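June
Ayman Belkadi

Speaker notes: "Small Things in Boxes," afternoon session

Okay, good afternoon, everybody, and thank you for coming back after lunch (I know what that room is like at two o'clock, and I know there was pie). Wait for the stragglers by the door. Say hello to the Ziminik people in the second row.

Start with the drawer story. When my mother moved out of her apartment we emptied one kitchen drawer onto the table, just the one, and it took us until dark. Sugar packets, seed packets, a sewing kit from a hotel, three flavors of instant soup. She could tell me where every piece had come from, and she wanted to keep almost all of it. Pause here, people usually laugh because they have the same drawer.

So that's what I'd like to talk about today, the small flat stuff that comes in wrappers and never seems to have a home. At Lavden we sorted 653 of these little things last year for families who were moving, and I still get a kick out of it. Tell them about the twins and the tea bags if there's time.

Now, the box. I'm very fond of a shallow one. You can look straight in and see what you own, and you don't have to dig. Deep boxes are where packets go to be forgotten, and I say that as a man who once found a packet of yeast older than his nephew.

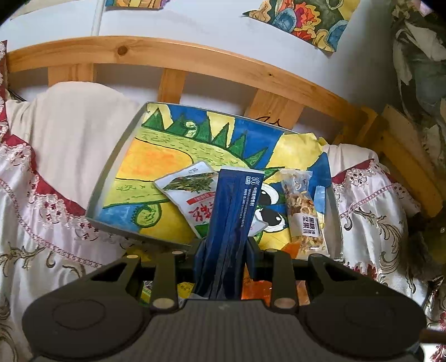 And please, let the box be cheerful! A bright picture on the inside does more for a family than any label maker I ever bought. Kids will put things back into a box with a crocodile sort of creature in it, spikes and spots and all, when they'd walk right past a plain one. Grown-ups too, if I'm being fair. Mrs. Hoxha picked the loudest box we had and kept it by her front door.

Slow down for this part. Shiny wrappers slide. A long, narrow packet with a slick, creased surface will work its way under everything else, so stand those up along one side and lay the squat ones flat. Keep the printing where you can see it, even if it's in a language you don't read, and even if it ends up sideways. A patch of color or a logo is plenty to go by when you're hunting for something before breakfast.

Mention Vemlow here and thank them for the tables. Pass the sample boxes down both aisles, starting from the back this time.

Then the exercise: neighbors pair up, one box between two, ten minutes, no throwing anything away yet. Walk around. Don't help too much, Ayman. If somebody wants to tell you where a packet came from, stand there and listen to the whole story.

Questions after that. Somebody will ask about batteries.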